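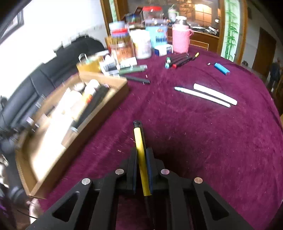

Noemí Cervantes asked under my last post whether a gripper can lose its hold without anybody noticing, and whether that counts as a fault or just bad luck. Oh, it counts, Noemí! Get comfortable, because I can't tell this one briefly.

2/ We've been recording hand-held pick-and-place runs for Torkik since May — pens, markers, small household stuff, into the box and out again. The people do the gripping, and the arm over in Drollurton learns from what they did.

3/ Well, the arm started crushing things. It closed on a marker and kept on closing, long past the point where any sensible person would have let up. One cap split, and a bit of it flew right past Annick Marchand's safety glasses. She was fine, thank goodness, and very calm about it (I was neither).

4/ We blamed the arm first, of course, and lost a whole afternoon to it. Then Annick pulled the logs and found the jaw width was reading 5 millimeters too wide in 17 of our 132 runs. The arm thought it still had room to close.

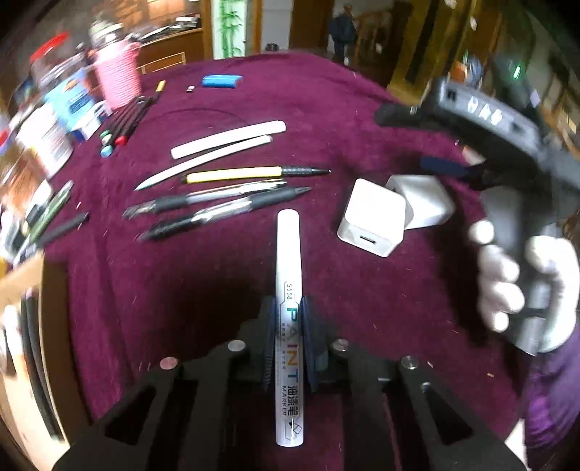 5/ Slim, smooth things are where an error like that bites. A fat jar forgives you a little, bless it, but with a pen a few millimeters is the whole object.

6/ The cause was a zero setting that drifted after a tool had been left switched on over lunch. Our start-up check only ran once, in the morning, so it sailed right through.

7/ So now we close the jaws fully and look at the reading before every single run, and the arm has a force limit that doesn't care what the width says. It should have had one from day one, and that part is on me.

8/ The 17 bad runs are out and we're redoing them this week. Noemí, if your tools at Ayele have the same kind of sensor, please go check the zero after lunch and tell me what you get!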